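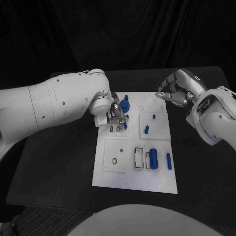
November | by Tharun Nadar, Levelham shared workshop

Smadi, the two-armed build from the Levelham shop, goes public Monday. Two arms, 500 hours of bench time, a parts bill we stopped adding up. Current job is the white task board with the blue parts, gear and pegs and cylinders, each one ment to go home in its own spot. Pegs are the slow bit. Grip code is free to copy, wiring notes to follow.

Doors open 3 pm. Bring your own build if it fits thru the door. Bench space is first come, first served.
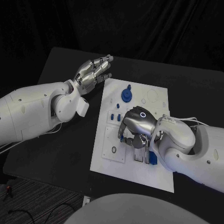

Honeylyn Pangilinan would like other home builders to start with one arm and get that right before buying a second. Her own took 400 tries to tune, she said, and teh wrist still needs work.

2 comments | 3 shares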